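Cult movies need their bonus features back

I rented Gavia again in February, this time on a streaming service, and it ended the way they all end now. The credits shrank to a corner and a trailer for something else started playing.

My old disc of the same movie has two commentaries. On one of them the director, Pearce, spends most of the second reel complaining about a rented boat. I learned more about low-budget filmmaking from that complaint than from any review I've read.

The services say few people would listen. Maybe so. But the tracks already exist, and an extra audio option costs very little to carry. Closa put three of them on its site last year and charged nothing more for it.

Studios should license the commentary along with the movie. If a service won't run it, let a small label like Jimosa sell it as a download.

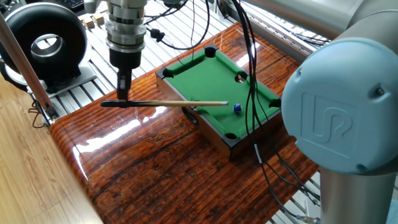
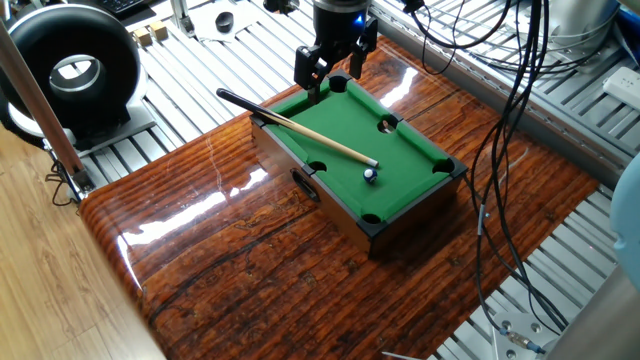
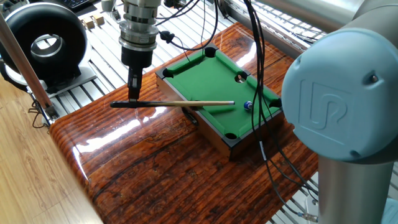

Marloes Van Rooij wrote in to disagree: the boat story is fun once, she says, and she would trade both commentaries for a decent set of subtitles.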